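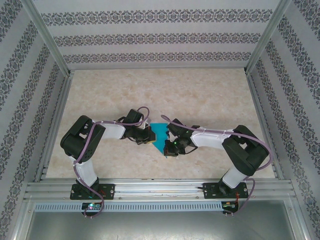 Amândio Prata
Lab lead, Prostinham

12 shares | 4 comments

Speaker notes: open day talk, two-arm cell

Start when the door is closed. Welcome the group, give my name, say the talk runs 16 minutes and the cell stays on afterward for questions.

First point: the layout. Two arms, one rail, facing each other over a shared floor. Both bases are bolted to the same aluminum rail, so the distance between them is fixed and is measured once. Controller boards sit below the rail, where we can reach them without leaning into the work area. Cables run on the outside of the links. Visitors ask about the purple cables. They are the gripper lines, and they need slack at the elbow or the wrist stops short.

Second point: the part. It is flat, teal and has an uneven outline. A square block can be picked up almost anywhere along two sides. With this outline the grip point has to be chosen, and a poor choice makes the part turn in the fingers. Ask the group where they would grip it. Wait for an answer before going on.

Third point: who does what. The software is called Gil. It gives each arm its own task and holds a shared zone in the middle of the floor. Either arm may enter the zone. If both need it, Gil sets a lower speed for the pair. Do not get into the planner here. There is a slide for it at the end.

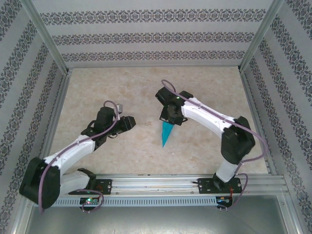 One arm can carry the part alone if the grip is good. The other then keeps clear with its jaws open until it is given a target. People tend to read the waiting arm as a fault. Tell them waiting is a normal state and is logged like any other.

Numbers, if asked. The log from January holds 1,565 attempts. The first 1,000 were used to tune the grip points and should not be quoted as test results. Do not give a success rate from the stage. The Gakico report has the table and the conditions.

Patterned walls: the damask paper gives the vision software a busy background. Plain walls were easier and told us less.

Live run: say "starting" out loud, then press the button. Hands stay outside the enclosure. If an arm stops, leave it stopped, read the message on the screen to the group and go to the Statedby slide. Restart only after the group has moved on.

Questions from the front row first. Printed copies of the report are by the door.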